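Práctica 4: agarrar y levantar el dosificador en el simulador

Segundo trimestre, taller de robótica. Se hace por parejas y ocupa dos sesiones. Antes de empezar hay que tener terminada la práctica 3 (mover el brazo entre dos puntos sin tocar la encimera). Quien no la tenga puede copiar la carpeta del grupo Trindade y seguir desde ahí.

Qué hace falta

Un ordenador del aula con el simulador Tisgate instalado
La escena de cocina Wornwood, que está en la carpeta compartida
El cuaderno del grupo
El guion agarre.py, versión de noviembre

1. Cargar la escena

Abrid Tisgate y elegid Archivo, Abrir escena, Wornwood. La primera carga es lenta. Si la ventana se queda en gris, esperad; no la cerréis, porque el archivo temporal queda bloqueado y hay que reiniciar el equipo. Cuando aparezca la cocina, pulsad Pausa antes de tocar nada más.

En el panel de objetos buscad «dosificador» y comprobad que la casilla Física está marcada. Si no lo está, la pinza lo atravesará.

2. Colocar el brazo encima

La aproximación se hace desde arriba, con la muñeca en vertical. Escribid en el guion la posición del dosificador que da el panel de objetos y sumad 40 milímetros a la altura total del envase. Ese es el punto de espera. Ejecutad solo el bloque A.

Mirad el resultado desde dos cámaras, la frontal y la lateral. Desde una sola, la pinza puede parecer centrada y estar bastante desplazada hacia el fondo. Corregid primero X y después Y, nunca las dos a la vez, y apuntad cada cambio en el cuaderno.

3. Orientar la pinza

El dosificador tiene la boquilla hacia un lado. Conviene que los dedos cierren sobre la parte firme del cabezal y que la boquilla no empuje a ninguno de los dos. Girad la última articulación de cinco en cinco grados hasta que quede bien. Los grupos del año pasado que se saltaron este paso acabaron con el envase tumbado.

4. Bajar y cerrar

Ejecutad el bloque B. El brazo baja despacio y se detiene con los dedos abiertos a los lados del cabezal. Pausad otra vez y comprobad la altura. Si los dedos están demasiado altos, el agarre resbala al subir; si están demasiado bajos, chocan con los hombros del envase.

Para cerrar usad fuerza 37. Con valores mayores el simulador hace vibrar el objeto y a veces lo lanza fuera de la encimera. El valor por defecto es demasiado alto, acordaos de cambiarlo en los dos sitios del guion donde aparece.

5. Levantar

Ejecutad el bloque C, que sube el brazo y espera tres segundos. La prueba es válida si el dosificador sigue en la pinza al terminar la espera. Guardad el registro con el nombre del grupo y el número de intento.

Qué se entrega

El guion modificado, los registros de todos los intentos (también los fallidos), una captura del paso 4 y media página con los cambios que hicisteis y en qué orden. Se sube a la carpeta Bavlow antes del lunes.
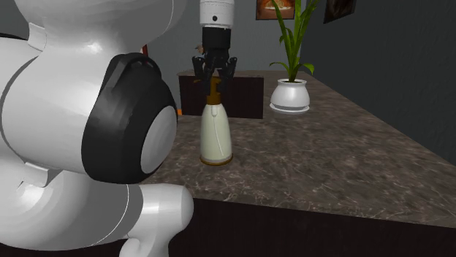 Bavlow preguntó si la fuerza 37 vale también para la práctica 5 o hay que volver a buscar el valor, porque en su grupo cambiaron el peso del envase y a partir de ahí se les escurría siempre al subir.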